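Nukosgate Twin-Arm Bench: User Guide
Section 4. Working rules for the shared table

Read this section before you run anything with both arms enabled. Readers who have come straight from Section 3 with a working installation and a feeling of confidence should read it twice.

The rules apply to the bench in the Umcombe lab and to the simulated bench that goes with it. Where a rule applies to only one of them, it says so. People have argued that a simulated arm cannot hurt anyone and so needs no rules. They are right about the first part. The trouble is that a script written carelessly against the simulator gets copied to the real controller by someone who assumes it was written carefully, and by then the author has gone to lunch.

4.1 Who may run what

Anyone with a login may run the simulated bench. There is no induction and no form.

The real bench needs a signed induction from Heledd James or Apostolos Panagiotou. Watching somebody else's induction through the door does not count, however good the view.

A script may move from the simulated bench to the real one only after the checks in 4.4. The person who wrote the script and the person who signs it across must be different people. Two logins belonging to the same person are one person.

4.2 Before you start: the simulated bench

1. Open the Kapoor scene file from the shared library. Do not open a copy from your own desktop. You may remember what you changed in it. You may also be wrong.

2. Check that the scene loads with both arms at their bases and the table at its default position. If the table has been moved, reload. Do not nudge it back by eye.

3. Set the speed limit to the bench value. The simulator will happily let you go faster, and your results will be splendid and of no use.

4. Turn collision reporting on for arm against arm, arm against table, and gripper against table. The third is off by default. We have asked for this to be changed.

5. Set the random seed and write it in the run note. "Random" is not a seed.

6. Place the pieces. Use the placement tool, so that the positions are logged. Dragging them in by hand gives you a layout you will never see again, usually on the one run that worked.

7. Name one arm as active and the other as waiting. The software does not care which. The run note does.

Note: If the waiting arm has no task at all, it still has to be parked by command. An arm that happens to be still is only between movements as far as the planner is concerned.

4.3 Sharing the table

Most of our trouble happens over the table. Both arms can reach a good part of it, and each one plans as if it were an only child.

The active arm owns the work area. Ownership is passed by the handover call and by nothing else. A pause does not pass it. A long pause does not pass it either, even if the waiting arm has a very good reason and would only be a moment.

Keep 300 mm between any part of one arm and any part of the other. That means elbows as well as grippers. Nearly every report we get about an "unexplained stop" is an elbow, and the explanation is in the log, in English. 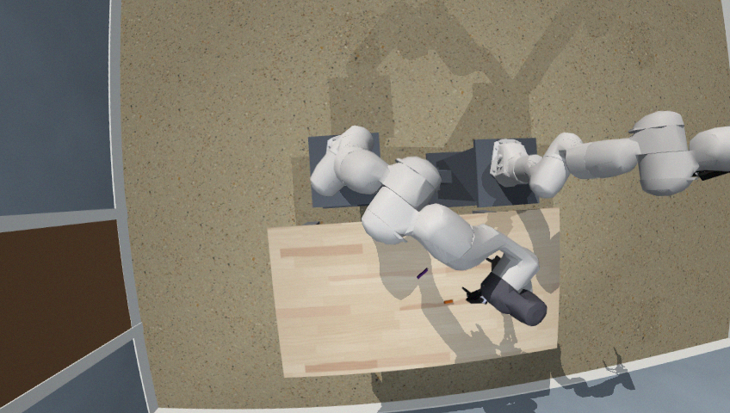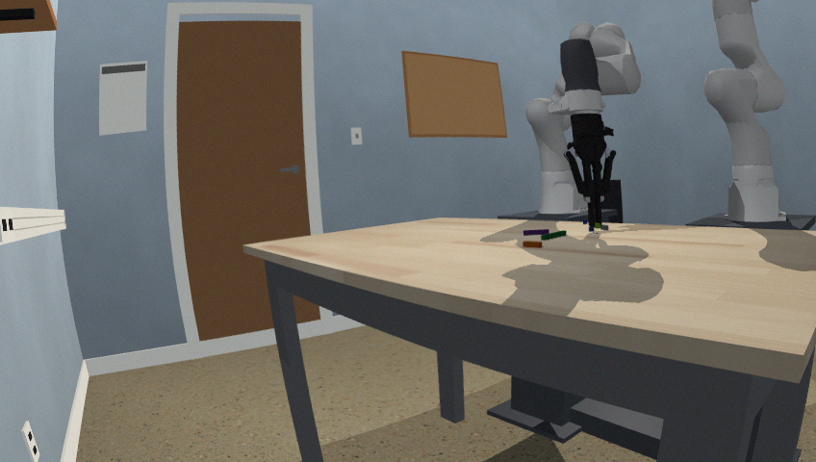
Two arms, one table, small coloured pieces.

When approaching a piece lying on the table, use the following order.

1. Bring the gripper to the hover height set in the task file. Stop there. A full stop is wanted, with the speed at zero, as opposed to the kind made by cyclists at junctions.

2. Open the fingers at hover height. Opening them on the way down saves a fraction of a second and sweeps neighbouring pieces across the table.

3. Line up with the short side of the piece. If the planner offers an approach along the long side, refuse it and ask again. It generally has a better idea and was keeping it back.

4. Descend straight down at the slow setting. Do not combine the descent with a wrist turn.

5. Stop when the fingers reach the grasp height. Do not go lower "to be sure". The table is harder than the fingers, and the fingers are the part we have to buy.

6. Close, and check the reported finger gap. A gap of zero means you have picked up nothing and should not go on to put it somewhere.

7. Lift straight up to hover height before any sideways movement.

8. Release ownership only when the arm is back outside the work area.

Caution: Pieces that are close together must be treated as one obstacle until the first has been lifted clear. Do not tell the planner to ignore the neighbours. It will.

Caution: On the real bench, never reach in to straighten a piece while either arm is enabled. The waiting arm counts. Press the stop, straighten the piece, step back behind the line, then reset. This takes less time than the accident form.

Note: Cast shadows in the simulated camera views move with the arms. If your script finds pieces by colour, test it with shadow falling across them as well as in clear light. Marianna Nowicki keeps a set of layouts for this in the shared library. They are unkind, and you should use them.

4.4 Moving a script to the real bench

The receiving bench knows nothing about how well things went in the simulator. It knows only what is in the files you bring. Bring all of them.

1. Run the script in the simulator with the released version of the scene. Complete the full test list, start to finish, without edits in between. If you change one line, begin again. Everyone believes their own line is the exception.

2. Save the log, including the failures. A log with no failures in it will be read with interest and then sent back.

3. Compare the table height in the scene file with the measured height on the bench. Measure it. The number written on the whiteboard has been there since the old table.

4. Fill in form 3341. Put the seed, the scene version and the name of the active arm on the first page. The box marked "Remarks" is for remarks about the script.

5. Hand the form and the log to your second signatory. Allow them to read it. Standing behind the chair is discouraged.

6. Carry out the first real run at the slow setting with no pieces on the table. Keep one hand on the stop button for the whole run. The hand should belong to somebody who is looking at the arms.

7. Repeat with a single piece.

8. Repeat with the full layout, still at the slow setting. Normal speed needs a further signature from Apostolos Panagiotou, who can be found in the lab before 10 a.m. and is harder to find afterwards.

Caution: Passing the simulator checks does not show that a script is safe. It shows that the script did not do anything obviously daft in a world where the table is perfectly flat and no cable has ever come loose.

4.5 Stops, faults and what to do about them

Ordinary stop. The arm has halted because a limit was reached. Read the message, correct the cause, reset once. If it happens again, do not reset a second time in the hope that it has changed its mind.

Fault 1207 (separation lost). The two arms have come closer than the permitted distance, or one of them has stopped reporting where it is. Treat both cases the same way. Do not jog either arm until you know which you have. On the simulated bench, save the state and end the run. On the real bench, press the stop, leave everything as it lies and fetch a signatory.

Gripper timeout. The fingers did not finish closing or opening. In the simulator this is usually a wrong force value. On the real bench it is usually a bit of tape. Isolate the arm before looking.

Loss of camera view. The script must halt by itself. If yours carries on using the last good view, it is working from memory and must not leave the simulator.

Whatever the fault, write it down before you fix it. Afterwards you will remember the fix very clearly and the fault as something that happened to other people.

4.6 Leaving the bench

1. Park both arms by command, active arm first.

2. Close the run note. Unfinished runs should be marked unfinished. "Mostly worked" is not a status, though Idris Howells did once get as far as having it added to the menu.

3. On the real bench, clear the pieces into their tray, switch off at the wall cabinet and hang up the key. The key does not live in your coat.

4. On the simulated bench, log out. A run left going overnight holds the licence, and the people at Ullthorpe start earlier than you do.

4.7 Changes to these rules

Send proposed changes to Hywel Gape in writing, with the rule number and the reason. Rules are reviewed in July. Until a change is published, the old rule stands, including for the person who proposed the change.

For calibration of the grippers, see Section 5. For the replacement of fingers, see Section 5 again, and rule 5 of the approach order in 4.3.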